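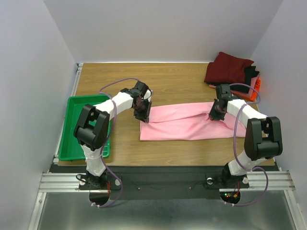
Purple cables, pink cloth.

ok Vernon Sutherland thread. I have eleven minutes before I need to leave the house so typing fast

Nominations list went up at 8:30 this morning and he's on it. Lead actor, drama, for Celtville. First nomination ever. The man is 59.

I screamed. Dog left the room.

For anyone who hasn't watched: Celtville is the one on Natik with the ferry company and the two sisters and the dead harbor inspector. Everybody thinks it's a murder show. It's a murder show for maybe four episodes and then it's about a guy trying to sell a house

Sutherland plays the guy trying to sell the house

39 episodes over four seasons and he is in every one of them, even the flashback one where he's just a voice on an answering machine

If you only know him from something else it's probably Pletham, the courtroom thing from way back. He was the bailiff. Had like one line a week. "All rise" and sometimes "Sir, you can't be in here"

My mom still calls him the bailiff. I texted her the news and she wrote back "the BAILIFF????"

Anyway the episode they submitted for him is the season 4 one, "Low Water." 48 minutes, and for most of it he's at a kitchen table with Lindsay going through his wife's mail

(Lindsay is the older sister, not the actress's name, people keep mixing this up in my replies. Lindsay is the character)

I would have sent in the wedding episode. Bigger. He gets to yell on a dock. But I get why they went with Low Water, the bit where he reads the dentist reminder card out loud and then just keeps reading the phone number. Over and over. I had to pause it

Spoilers from here btw. Should have said that one post ago, sorry

So what I keep going back to is how little he does in season 1. Rewatched it in July and he's basically furniture. Carries a ladder. Asks someone if they want soup. And then in the finale you see he was at the harbor the whole night, and you go back and the soup scene is horrifying

Did he know?? In season 1? I read an interview where he said the writers told him nothing and he just decided on his own that the character was hiding a letter. There was no letter in the script. They wrote the letter in later becuase of him

I think about the letter a lot

OK the rest of the Celtville nominations, quick:
Drama series - yes
Lead actor - yes, Vernon
Directing - yes, for Low Water
Score - yes
Both sisters - NO

Both sisters shut out. I don't understand it. You can't have Low Water without Lindsay sitting across that table, she's half the scene. She has the harder half if you ask me, all she gets to do is open envelopes

Someone's already in my mentions saying they split the vote. They weren't even submitted in the same category. Please look things up before you come in here

Costume also missed, which, fine, it's a lot of raincoats. But the regatta episode had up to 300 extras, all in period swimwear, and somebody had to make or find every one of those. That's worth a nod

And nothing for the title sequence. The title sequence with the tide tables! I've never skipped it. Not once

Back to Vernon. Natik put out a statement from him like an hour later and it's two sentences. "I'm very pleased. I was on the roof when they called." No follow up. No info about the roof

Is it his roof. Why was he up there. 59 year old man on a roof at 8:30 in the morning

ok somebody in the replies found that he fixes his own gutters, he talked about it on a radio show last fall. Mystery solved I guess. Still want to know who was holding the ladder

He should win. Will he - I don't know. The hospital show guy has won this twice and voters love to just tick the same box again. And he cries really well, I'll give him that

But Vernon had the season. I asked three people at work who don't even watch awards stuff and two of them brought up the dentist card with no prompting. The third one hasn't seen the show and is now annoyed at me for spoiling it

Things I'd like to see between now and the ceremony:
- a real sit-down interview, a long one, about Pletham and what those years were like
- him and both sisters on one couch somewhere
- Natik putting the deleted scenes up, which they promised after season 3 and then never mentioned again

The deleted scenes thing makes me nuts. There's supposedly a whole second soup scene. A longer one. With the neighbor in it

Someone asked where to start if they don't want to commit to all four seasons. You kind of can't skip. But if you must: first two episodes, then the season 2 finale, then all of season 4. You'll be confused about the goat. Everyone is confused about the goat

Don't start with Low Water. I know people are going to start with Low Water now that it's the nominated one. It won't hit the same, you'll just be watching a man read his mail

Also no, there isn't a season 5, it ended, the house sold. Please stop asking if the house is coming back

Ok my eleven minutes was up a while ago. I'm typing this in the car (parked!! in my driveway)

Mom just texted again. She wants to know if they'll make him say "all rise" when he goes up to get it. I told her he hasn't won yet. She said "well he will"

going to be so late. More tonight after I rewatch the dock scene, if you have a good quality clip of it send it to me, mine has the subtitles stuck on in Dutch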